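Oct 26, 2024 - bench notes, Skirkden shared workshop

Picked up the memory job again. Goal is the same as in September: get the arm to take a memory module out of a desktop board and put one back, no hands in the case. I am using the Dell tower off the scrap shelf because I don't care what happens to it.

Setup first. Tower on its side on the slotted bench, side panel off, panel laid to the left. Pushed the case up against the stop blocks before teaching anything. Last time I skipped that and all my points were off by the afternoon. Merle Waaka cut the stops from Okard offcuts and they hold well enough, but don't lean on the case.

Re-taught the approach from scratch. Old approach height was too low and would have taken the wrist over the drive cage with almost nothing to spare. New one comes in high, stops 40 mm over the board, then goes straight down at 8 mm per second. Slow, but I can reach the stop button in time. Saved as Notent 759 on the controller. Please don't overwrite it. Copy it and change the copy.

Things in the way, so I remember for next time:
Drive wiring on the right. It springs back after you push it down. Needs a strap.
The gripper cable. Check the loop before every run, it catches on the case edge if the wrist turns past where I have it limited now.
Graphics card. Leave it in for now, a real board will have one. 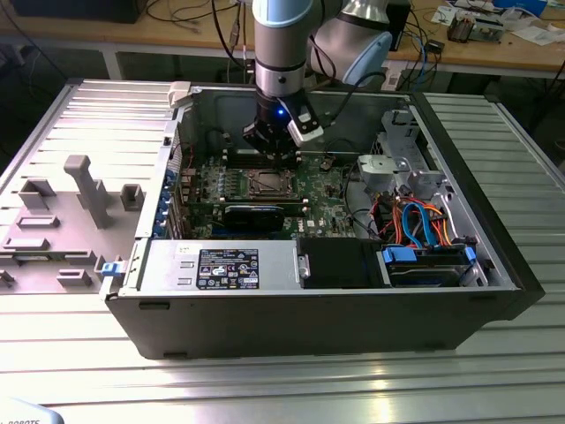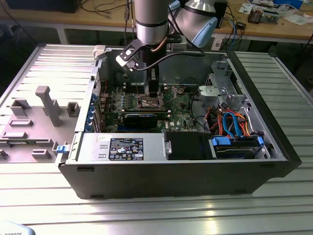

Gripper over the motherboard, tower on its side, panel off to the left.

Ran 15 dry descents with no module, just down to the slots and back up. No contact on any of them according to the force log. Then tried with a module. It went to the right slot but sat a little crooked, and the force limit tripped before either end clicked in. Tried again with the limit raised one step, same result. I stopped there - no point bending the slots.

I think the fingertips are the problem. The pads are flat and the module can pivot between them when it meets the slot. Merle thinks it is the tool angle and wants to check it with the square. Both are cheap to try. I would do the angle first, it takes ten minutes.

Also asked Goodwin for a second set of pads with a groove down the middle. Drawing is in the shared folder under fingertips, rev 2. No answer yet.

To do:
- strap the drive wiring
- check tool angle against the bench
- print grooved pads if Goodwin can't cut them
- log force on both ends of the module separately, one total number tells me very little

Arm parked, controller off, tower left on the bench against the stops. If you need the space, move it, but write it down here so I know to re-teach.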